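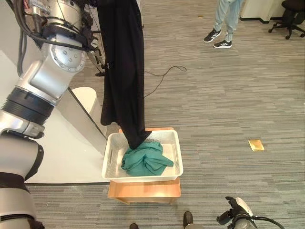
**Cukach 장비평가팀**

# 옷을 바구니에 담는 로봇 키트, 두 달 써 본 담당자에게 물었다

작성일 10/09/2025

Udov가 임대로 내놓은 Seol은 의류와 천을 집어 바구니에 넣고 빼는 작업용 로봇 키트다. 로봇팔과 그리퍼, 제어함, 작업 프로그램 Flaltine이 한 묶음으로 온다. 장비평가팀은 8월에 키트를 받아 사무동 시험 공간에서 시험했다. 이 글은 시험을 맡은 담당 엔지니어와 나눈 이야기를 정리한 것이다. 도입을 검토하는 부서에서 자주 묻는 내용을 중심으로 물었다.

## 설치

담당자는 설치부터 이야기를 꺼냈다. 제품 안내서에는 반나절이면 된다고 적혀 있는데, 실제로는 하루가 꼬박 걸렸다고 한다.

"팔을 세우고 전원을 넣는 데까지는 안내서대로 됩니다. 시간이 걸린 건 케이블 정리였어요. 팔을 따라 올라가는 선을 너무 짧게 묶으면 관절이 돌 때 당기고, 길게 두면 옷에 닿습니다. 세 번 다시 묶었습니다. Udov에 물어보니 고정 위치 도면이 따로 있다고 하더군요. 그 도면은 처음부터 상자에 넣어 줬으면 좋겠습니다."

시험 공간의 바닥은 회색 줄무늬 카펫이다. 받침이 흔들리지 않느냐는 질문에는 걱정했던 것보다 괜찮았다고 답했다. 다만 팔을 빠르게 움직이는 설정에서는 끝부분이 조금 늦게 멈췄고, 그래서 시험은 대부분 중간 속도로 했다. 딱딱한 바닥에서 같은 시험을 해 보지는 못했다.

제어함은 콘센트 하나로 쓸 수 있다. 네트워크는 사내망과 분리해서 연결했다. 업데이트를 받을 때만 외부 연결을 열었는데, 정보보안 쪽에서 요구한 조건이기도 했다.

팔이 닿는 거리는 설치 뒤에 직접 쟀다. 받침 중심에서 그리퍼 끝까지 939밀리미터가 나왔다. 책상 하나를 두고 쓰기에는 넉넉하지만, 긴 옷을 위로 들어 올려야 하는 작업에서는 높이가 먼저 부족해진다고 했다.

## 바구니와 받침대

이번 시험에서는 옆면에 구멍이 뚫린 흰색 플라스틱 바구니를 썼다. 바구니는 연한 갈색 나무 스툴 위에 올렸다. 전용 받침대를 따로 사야 하는지 묻는 부서가 많아서 이 부분을 자세히 물었다.

"전용 받침대는 선택 품목입니다. 우리는 안 샀어요. 스툴로도 작업은 됩니다. 높이만 맞으면 되고, Flaltine에서 바구니 윗면 높이를 한 번 입력하면 그다음부터는 그 값을 씁니다. 대신 스툴이 밀리면 다시 맞춰야 해요. 사람이 지나가다 발로 건드리는 일이 제일 많았습니다. 바닥에 테이프로 자리를 표시해 두라고 권하고 싶습니다."

구멍이 있는 바구니가 인식에 불리하지 않았는지도 물었다. 담당자는 바구니 자체를 찾는 데는 문제가 없었다고 했다. 얇은 끈이나 단추가 구멍에 걸린 적은 몇 번 있었다. 걸린 채로 팔이 올라가면 바구니가 같이 들린다. 힘이 일정 수준을 넘으면 팔이 멈추도록 되어 있으나, 초기 설정값은 가벼운 빈 바구니에는 높은 편이었다. 시험팀은 이 값을 한 단계 낮춰서 썼다.

## 짧은 천과 긴 옷

두 달 동안 기록한 작업은 모두 1,638회다. 바구니에서 꺼내는 작업과 바구니에 넣는 작업을 합친 횟수이고, 설치 직후 연습으로 돌린 것은 뺐다. 담당자는 전체 성공률 하나로 제품을 판단하지 말라고 했다. 천의 종류에 따라 결과가 크게 달랐기 때문이다.

"수건 정도 크기의 천은 잘합니다. 구겨져 있어도 상관없어요. 오히려 납작하게 펴져 있을 때 더 헤맵니다. 잡을 데가 없으니까요. 바구니 한가운데 뭉쳐 있으면 거의 한 번에 집습니다."

어려운 쪽은 긴 옷이다. 위에서부터 늘어뜨려 바구니로 내려보내면 아래 끝이 먼저 바구니 안에 닿아 뭉치고, 나머지가 그 위로 쌓여야 한다. 내려가는 속도가 빠르면 옷이 바구니 밖으로 넘어간다.

"긴 옷은 내리는 동작이 중요합니다. 기본 동작은 그냥 바구니 위에서 손을 놓는 방식이라 소매나 밑단이 밖으로 나와요. Flaltine에 '천천히 내리기'라는 동작이 따로 있는데 메뉴 안쪽에 숨어 있습니다. 그걸 켜고 나서 많이 나아졌습니다. 시간은 더 걸려요. 그래도 넘어간 옷을 사람이 다시 넣는 것보다는 낫습니다."

색도 영향을 주는지 물었다. 청록색 천처럼 바구니와 색 차이가 뚜렷한 것은 경계를 쉽게 찾았다고 한다. 검은 옷은 주름이 잘 구분되지 않아서 한 번에 너무 많이 잡거나, 반대로 끝자락만 잡는 경우가 있었다. 조명을 하나 더 세우자 조금 좋아졌지만 문제가 없어지지는 않았다. 검은 옷을 많이 다루는 부서라면 자기 물건으로 먼저 시험해 보라는 것이 담당자의 의견이다.

무게는 700그램까지만 시험했다. 더 무거운 겨울 외투는 넣지 않았다. 팔의 힘이 모자라서라기보다는 그리퍼 손가락 사이로 천이 미끄러지는 것이 걱정됐다고 한다. 젖은 천도 시험 항목에서 빠졌다.

## 사람이 옆에 있을 때

시험 공간에는 작업 중에도 사람이 드나든다. 담당자는 안전 기능을 따로 확인했다. 팔에 손이 닿으면 멈추는지, 멈춘 뒤 다시 움직이려면 어떤 절차를 거쳐야 하는지를 봤다.

"닿으면 멈춥니다. 그건 믿을 만했어요. 아쉬운 건 다시 시작할 때입니다. 화면에서 확인을 두 번 누르고 팔을 처음 위치로 보냈다가 다시 시작해야 합니다. 안전을 생각하면 이해는 되는데, 하루에 여러 번 멈추면 피곤합니다. 확인 버튼이 팔 가까이에 하나 있으면 좋겠습니다."

바닥의 선도 이야기했다. 검은 케이블이 카펫 위로 지나가면 발에 걸리기 쉽다. 정식으로 설치한다면 선을 덮는 몰딩을 함께 주문하라고 했다. 키트에는 들어 있지 않다.

팔 주변의 출입 범위는 운영 부서가 직접 정해야 한다. Udov가 보내 준 위험성 평가 양식은 공장 작업대를 기준으로 만들어져 있어 사무실 환경에 맞지 않는 항목이 많았다. 시험팀이 고쳐 쓴 양식은 팀 공유 폴더에 올려 두었다.

## 비용과 지원

임대료는 월 68만 원이다. 로봇팔, 그리퍼, Flaltine 사용권이 들어가고, 그리퍼 손가락에 끼우는 고무 패드는 소모품이라 따로 산다. 시험 기간에 패드를 한 번 갈았다. 교체는 사용자가 할 수 있고 공구는 작은 육각 렌치 하나면 된다.

지원에 대해서는 평가가 갈렸다. 전화는 빨리 받았고, 원격으로 화면을 보면서 설정을 잡아 준 것도 도움이 됐다. 반면 한국어 설명서는 이전 판 기준이어서 메뉴 이름이 화면과 다르다. '천천히 내리기' 항목도 한국어 설명서에는 나오지 않는다. 담당자는 결국 영문판을 옆에 두고 썼다.

"설명서만 고쳐도 문의가 절반은 줄어들 것 같습니다. 그 얘기는 Udov에도 했고, 고치고 있다는 답을 받았습니다. 언제 나오는지는 듣지 못했어요."

## 어느 부서에 맞는가

마지막으로 도입을 권하느냐고 물었다. 담당자는 부서별로 나눠서 답했다.

"수건이나 작은 천을 계속 옮기는 곳이면 써 볼 만합니다. 사람이 하는 것보다 느리지만 옆에서 다른 일을 할 수 있으니까요. 긴 옷이 섞여 있으면 담당자가 한 명은 설정을 배워야 합니다. 개는 일까지 기대하고 들여오면 안 됩니다. 이 키트는 넣고 빼는 데까지만 합니다."

개는 동작은 Udov가 추가 기능으로 준비하고 있다고 들었지만, 이번 평가 범위에는 들어 있지 않다. 장비평가팀은 임대를 한 달 연장해 긴 옷만 따로 시험할 계획이다. 이번에는 조명을 고정하고, 바구니도 옆면이 막힌 것으로 하나 더 준비해 비교한다.

자기 부서의 옷이나 천으로 시험해 보고 싶은 곳은 장비평가팀 공용 메일로 품목과 대략의 크기를 적어 보내면 된다. 시험에 쓴 물건은 끝난 뒤 돌려준다. 패드 자국이 남을 수 있으니 판매용이나 전시용 의류는 보내지 않기를 바란다.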